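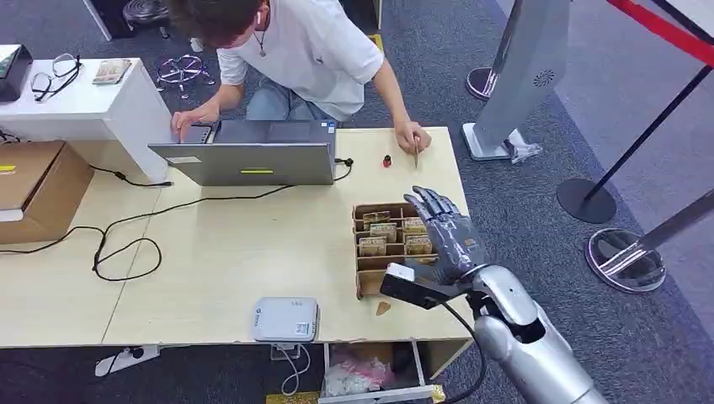

Flolleck Front Desk Ledger, version 2

The Flolleck Front Desk Ledger is a table of transcribed entries from the daily books of seven small hotels. It covers check-ins, check-outs, cash drawer counts, key issues and linen and toiletry stock. The release has 1,000 rows, one per ledger line, in plain CSV. Cash lines are the largest group. They record a drawer as it was closed at the end of a shift, and the clerk normally enters a bundle of notes as one item, the way the tan bundles stand upright in the divided wooden tray, one compartment after another. Loose notes and coins go on a separate line. The distinction is kept in the column cash_form.

Maintainer: Valentin Avram
Language of entries: English, with some abbreviations local to each house
Status: maintained, corrections accepted

Files

ledger.csv - all rows
houses.csv - one row per hotel, with a code and the book format
abbrev.txt - abbreviations and their expansions
CHANGES.txt - corrections by version
LICENSE.txt - terms of use

Columns in ledger.csv

row_id: integer, stable between versions
house: code from houses.csv
shift: morning, evening or night
entry_type: cash, key, stay, stock or note
cash_form: bundle, loose, coin or empty
amount: number as written, no currency conversion
item: text as written
item_norm: text after expansion of abbreviations
struck: 1 if the line was crossed out in the book, otherwise 0
initials: replaced by a per-house letter

Dates were removed. The order of lines within a shift is preserved, and the order of shifts within a house is preserved, but the gap between two shifts can't be recovered from the data. Do not treat row_id as a time axis across houses.

Source and transcription

Six of the houses keep a bound book. The seventh, code NOK, is the Nokumia, which prints its shift sheets from a spreadsheet and files them in a ring binder. Every line was typed twice by different people and the two versions were compared. Where they disagreed, the page was read again and the result marked in CHANGES.txt. The Ukport book had 40 pages with water damage. Those pages are left out completely, including the lines that could be read, to avoid a bias toward short entries near the margin.

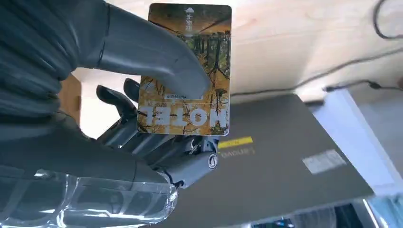
How are lost and reissued keys recorded?

Each issue is its own line with entry_type set to key. A reissue repeats the room code and carries the word "again" or a local equivalent in item, which is normalized to reissue in item_norm. A lost key has no line of its own unless the guest was charged, in which case there is a cash line directly after the key line. Two houses still issue metal keys, and their lines can't be told apart from card lines except by the house code.

Room codes are randomized per house. The same code always means the same room inside one house, so counts of issues per room are valid.

Known problems

The struck column is unreliable for LAZ (the Lazăr). Its night clerk used a ruler and a light pencil, and some strikes were missed on the first reading. A second pass fixed the cash lines only.

Amounts in the evening shift at UKP sometimes include the float and sometimes don't. There is no flag for this. Comparing the closing amount with the next opening amount usually settles it.

Notes longer than one line were joined with a single space. Hyphens at line ends were removed, which has damaged a few compound words.

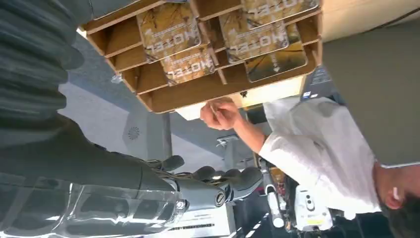

Stock lines are the least consistent part of the ledger and need the most cleaning. Clerks count by shelf, by box or by single pack, and change method without saying so. Names are worse. Flat packages that say HOTEL in large white letters, like the camouflage-patterned ones in the compartments of the wooden shelf organizer, end up in the books as "hotel packs", "flats" or "the brown ones", and item_norm maps all three to guest_pack_unspecified. No attempt was made to guess the contents. Where a later line in the same shift names them, the name is in item but the earlier line is unchanged.

Loading

Encoding is UTF-8, the separator is a comma, and fields with commas are quoted. Read amount as text first - the Nokumia sheets use a comma as the decimal mark and these values were kept as written.

Corrections

Send the row_id, the column and the proposed value. Requests without a row_id are closed. Correction batches are merged on Thursday.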